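Poppy Lockwood
@poppylockwood
Mar 29, 2022

I've spent most of the winter sorting the paper in my late aunt's house in Stadton. A few people asked how I went about it, so I'm putting it all in one thread. It's mostly about paper. Furniture is a different job and my cousin did that part.

Start with the mail that is still coming in. I wasted the first weekend on old shoeboxes while new bills piled up on the mat. Set up forwarding at the post office before you open a single drawer.

Then look for the will, the deed, the car title, insurance policies and anything with a bank's name on it. In our case the deed was in a kitchen drawer under the placemats. The car title was in the car.

My aunt was Carol Crabtree. She worked in the office at Whitlock for most of her life and she kept everything the way an office would. Hanging folders, typed labels, year on the tab. I thought that would make it easy.

It did and it didn't. The labels were right up until the year she retired. After that she kept using the folders but stopped changing the tabs, so "Water & Sewer" had water bills, Christmas cards, a recipe for pickled beets and her passport.

So my rule became: open every folder, turn every page. It's slow. I got through one drawer an evening when I was fresh and half a drawer when I wasn't.

Do not read the letters on the first pass. I broke this one constantly. If it's handwritten, put it aside and keep moving. You can read later in a chair with some coffee.

About tax returns. The general advice is to hang on to recent ones and let the old ones go, but how far back depends on the estate. Ask whoever is handling it. Our lawyer, Bradley Pilkington, gave me a one-page list and I taped it inside the cupboard door. I'm not posting the list because your situation won't be ours.

Check inside books. We found cash in a gardening book, a savings bond in the phone directory, and a lot of pressed leaves. Check coat pockets too while you're at it.

Warranty cards and manuals – toss them unless the thing is still in the house and still works. She had the manual for a dishwasher that left the house when I was in grade school.

Bank statements were the biggest pile by far. I kept what was on Bradley's list and shredded the rest. My little home shredder quit on me after 3 evenings. I took the remainder to a shredding place in town and paid $30, and I'd do that from day one next time.

If you use a shredding service, take the binder clips and plastic covers off at home. Staples were fine at the place I used. Ask yours.

Photos get their own thread someday. Short version: I pulled them out of the paper piles, wrote names on the envelopes when I knew them, and stopped there.

My neighbor Wanting Qin used to work in a county archive and she came over one afternoon to look at the older stuff. Her advice was to take off rubber bands and paper clips, lay things flat, and keep them out of the basement. She also said pencil only, never pen, for writing on the back of anything.

She picked out a bundle I'd put in the recycling. They were receipts from my grandfather's feed store, which I figured were worth nothing. The historical society wanted them. They have very little from that side of town before the highway.

So before you throw out business papers, even boring ones, call your local historical society or library. Ours answered the same day. They turned down the church bulletins, they already had a full set.

Old letters in another language: don't guess. We had 5 letters in Finnish from my uncle's side. Lauri Rautiainen, who is his cousin's son, read them to us over the phone. Four are about the weather and the price of a tractor. One is about my uncle as a boy and my mother has that one now.

OK, the system, since that's what most of you asked about. I tried folders, I tried colored sticky notes, I tried a spreadsheet. The spreadsheet lasted an evening.

What worked was plain open boxes with one word on each. KEEP, SHRED, ASK, FAMILY. No lids. With a lid on, I stack things on top of it, and then I'm sorting the stack.
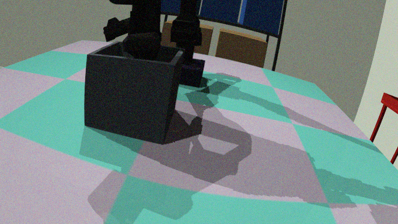

Open-top box on a checkered tabletop.

Keep the ASK box small. Mine started out big and I used it as a way to avoid deciding. When it filled up I had to sit down with my cousin and go through it before adding anything else, and that kept us both moving.

FAMILY went around the table at Easter one year early on with my grandmother's things, and it was too much for one meal. This time we're doing it by mail. I made up a padded envelope for each person and they can send back what they don't want.

Scanning: I scanned far less than I planned to. Letters, a few certificates, the recipe cards. I borrowed a flatbed scanner from the library and did it in two sittings. Name the files as you go. "Scan_0001" will mean nothing to you by summer.

The recipe cards turned into the thing everyone wanted. I printed 50 copies of the set at the copy shop and they're nearly gone. The beets are in there. So is her date bread, with the note "too dry, use more" and no mention of more what.

Somebody asked about closing online accounts. She had hardly any. One email, the pharmacy, and a seed catalog. You'll probably have a longer list. I found hers on a card in her wallet, so look there first.

Somebody else asked about the emotional side. I don't have much to offer. Some evenings were fine. The grocery lists were harder than the letters. I quit for the night when I noticed I was reading the same page over.

Things I'd buy again: a cheap desk lamp, a letter opener, a staple remover with a decent grip, pencils, heavy trash bags. Things I wouldn't: the label maker.

Where it stands now. The filing cabinets are empty and going to a friend of my cousin's. One closet is left, and it's mostly fabric and sewing patterns, with some paper mixed in. The house goes on the market in April.

If you have a question, reply under the post it's about and I'll get to it in the evenings. I can't answer legal ones. Sewing patterns, if anyone near Stadton wants them, let me know what size.

46 replies · 118 reposts · 902 likes

Contact · © Poppy Lockwood · Back to top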